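Home Projects Teaching People Contact Search
Search this site Enter keywords Go

Comparing two grippers on mixed soft objects
Project report, Treasa Dunne and Liam Buckley
Supervisor: Régis Carré

3. Setup

The arm was the lab's Enholm, mounted on its own column. We had it from March until the end of the term. Both grippers bolt to the same wrist plate, so the changeover took only a few minutes once we had stopped losing the screws.

Gripper A is the parallel one supplied with the arm. Gripper B has softer finger pads that Liam cast from silicone, using a mold Saoirse Ó Flaithearta left from her own project. We kept the same controller settings for both, apart from the closing force, which had to be lowered for B or the pads folded over.

The task was to take toys out of a metal tray and drop them into boxes with a round hole in the face. We chose toys that are awkward in different ways: smooth balls, spiky balls, printed fabric shapes and knit cloths. The tray was refilled by hand before each run and the contents were not arranged. 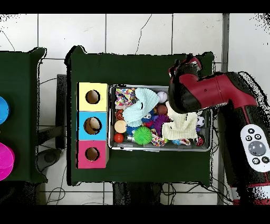
Each gripper was given 350 attempts. A pick was counted as good if the object left the tray and stayed in the fingers until the arm was over a box. Missing the hole was logged separately, as we wanted to keep the grip and the placing apart.

4. Results

Gripper B got 85 percent of its picks. Gripper A did worse overall but was better on the spiky balls — the hard fingers went between the spikes and held there. The pads on B tended to ride up and let go.

Cloth was the worst case for both. A often pinched two layers and pulled up whatever was lying on top. We tried a slower approach and it helped a little with B, but we ran out of time to repeat it properly.

Conall Ó Briain suggested moving the wrist camera farther back to cut down the blind spot under the fingers. We made a bracket for this but only tested it on the last afternoon, so those runs are left out of the totals. The bracket drawing is in Appendix 2.

We use cookies to remember your settings. Accept Decline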